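Putting up notices and leaflets for a hygiene campaign - what are we allowed to do?

Posted in: Local services and public health
Asked by: marrowbone_k

I belong to a residents' group in Riltommont, the part between the old market and the bus depot. We had a bad run of stomach bugs through the spring and the clinic has asked groups like ours to help get the word out before the hot months. They have given us the text for a leaflet (washing hands, storing drinking water, when to keep a child at home) and they want it out by the end of June.

We have enough money for 700 leaflets and 3 cloth banners. What I can't get a straight answer on is permission. The council office told me on the phone that leaflets are fine "within reason" and that banners need a form, but the person didn't know which form and the page on the council site gives an error. Somebody else in the group says that as it is a health matter we don't need permission at all.

So I want to know:

Do we need a permit for banners on railings and lamp posts?

Can we leave leaflets in shops and at the clinic, or does each place have to agree in writing?

Are there rules about what has to be printed on the leaflet itself, such as who paid for it?

We also have a lot of older people who won't read a leaflet, so any ideas for reaching them are welcome.
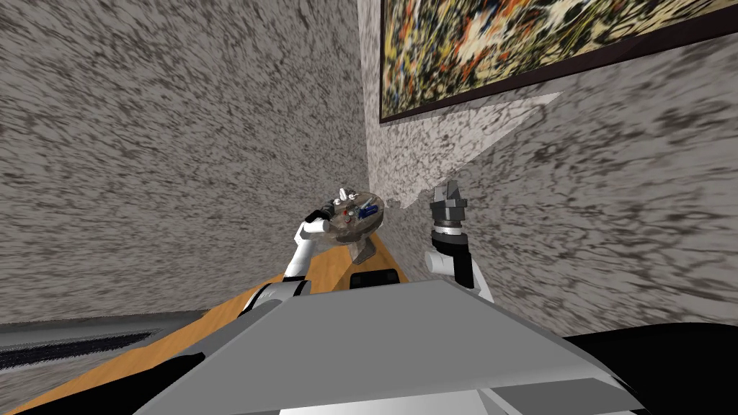 I should add that we are not registered as a charity or anything else. We have a bank account in the group's name and a list of members, and that is all. Last year we did a litter day and the council lent us bags and gloves without asking for any papers, so I had assumed this would be the same. It may be that banners are treated differently as they stay up for weeks.

The nearest printer is Fiadzo, who can turn the job round in four days, so if a permit takes a long time I need to put in for it first and print after.

3 replies

Gianni Bassi
Member, Flullumura

We did nearly the same thing on our side of the river last year, so I can tell you how it went for us. It is the same council, but check everything as they change the forms often.

Yes, you need a permit for the banners. It doesn't matter that it is about health. The rule covers anything fixed to council property, and that means railings, lamp posts, bus shelters and the fence round the park. The form is the one for temporary street notices. You can't get it online at the moment, so go to the ground floor counter before 11 in the morning and ask for it by that name. They will want a sketch of the banner with its width and height, a list of the places and the dates it goes up and comes down. Put down more places than you need. If they refuse one you can move the banner to another without starting again.

Ours took nine working days. There was no fee. There is a deposit, and you get it back when the banners are down and the cable ties have been cut off and taken away. They do check the cable ties.

Banners on private walls don't need the form as long as they don't hang over the pavement. The owner's word was enough for us, but get it in writing if the building is rented out, as you may find the tenant says yes and the landlord says no.

Leaflets are simpler. A shop can take them or not as it likes. The clinic will take them, but they want to see the printed version first, even if the words are theirs. We were caught out by this. Our designer had shortened a line on how long to boil water, and the nurse would not have it on the counter until it was put right. Two hundred copies went in the bin.

You do have to print the name of your group and some way of contacting it on each leaflet. You don't have to say who paid. If you use the council crest you need a letter from them, so leave it off.

Don't put leaflets under windscreen wipers. It counts as littering and they will come to the name on the leaflet.

For older people, what worked best was going round. We split the streets up and went in pairs between four and six in the afternoon, when most people were in. Go through the leaflet aloud and leave it with them. The bakery also let us put one in each bread bag for a morning - 200 bags - and I think more people read those than any of the others. If there is a mosque or church with a notice after prayers, ask for a minute of that too, but send the words in advance.

One more thing on timing. Put in for the permit this week and send the leaflet to Fiadzo the same day. The two don't depend on each other. Only the banners have to wait.
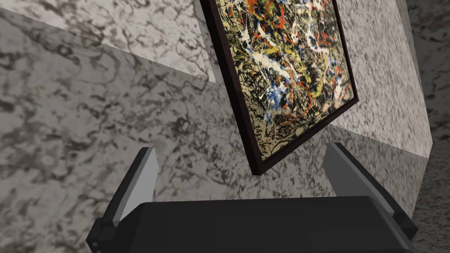
Framed abstract painting on a marble wall.

tallowfield

You don't need any of this. The byelaw is from 2002 and it says notices "in the interest of public health" are exempt. I have put up loads of posters about the dog waste bins and never had a word said to me. Just put them up.

pennant_row
Member, Riltommont

I would be careful with the reply above. I have read the 2002 byelaw and the exemption is for notices put up by the council or by a clinic. A residents' group putting up a banner with a clinic's words on it is a grey area. You could ask the clinic to apply in its own name, and then the exemption might cover you, but our clinic is short of staff and I wouldn't count on anyone there having the time.

Gianni's answer matches what I was told at the counter, except that I was given fourteen working days and not nine. It may depend on the time of year. The person who signs the forms is away for part of June, so ask when you hand it in.

Two small points to add.

If any of your lamp posts are on the main road past the depot, those belong to the roads department and have a separate form. The ones with a yellow number plate are theirs. The plain ones are the council's.

For the banners, pay a bit more for the ones with metal eyelets and cut a few slits in the cloth so that the wind goes through. The Clidari football club put up one without and it had torn off the railings within days. Hang them high enough that a pushchair can pass, and not where they block a driver's view at the crossing. The inspector will make you move it if they do, permit or no permit.

As for languages, ask the clinic if they have the text in more than one. Ours had it ready but only gave it out to people who asked.

marrowbone_k
Original poster

Thank you, this is far more than I got by phone. I went to the counter this morning and they had the form. I have put down seven places for the three banners. None of our posts have the yellow plate. The clinic wants to see a proof, so that goes to them tomorrow, and the bakery has said yes to the bread bags.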